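Courses > Urban Forestry > Unit 4 > Handout: Tree cover targets

3 min read

Unit 4, February 2022. Read before the seminar, bring a pen.

Canopy cover vs green cover. Not the same! Canopy = ground under tree crowns seen from above. Green cover = canopy plus lawns, parks, verges, sometimes farmland inside the city line. Always check which one a plan is using. Wustbridge switched from one to the other between drafts and its total went up without a single tree planted.

Survival. Plans like to report saplings planted. Ask for saplings alive after 2 summers. In the Wustbridge plan 78 percent made it on park land, only 50 percent on road medians. Usual causes: compacted soil, no water past the first July, mower damage to the bark, stakes left on too long.
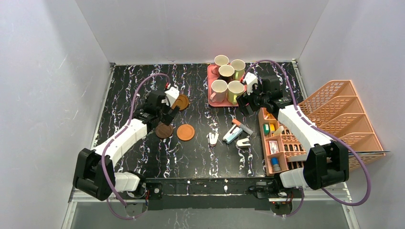

Fig. 1. Two-arm tabletop setup, round coaster on the table.

Species choice. Lisilberg planted one species down whole avenues, looks great on opening day. One pest and the avenue is gone. Mix by street, and also by age if the budget allows it. Natives first but dont be religious about it, a paved street is nobody's native habitat.

Who does what. Typical split: forest department raises the saplings, city engineers own the verges, schools and housing blocks get free stock. Weak spot is watering. Lisilberg put it out to a contractor, Denilon, paid per tree planted and nothing for upkeep. Guess what happend to upkeep. Compare the Bitar contract in the reader, payment held back until the second-year count.

For the seminar:
- pick 2 wards from the Wustbridge map, one dense, one on the edge
- where would you plant, and who waters?
- what would you measure, and when
- half a page max, handwriting ok if I can read it

Soil volume tables are in the Unit 5 pack.

Related
Unit 3: Reading a land cover map
Unit 5: Soil volume and street pits
Reader: The Bitar maintenance contract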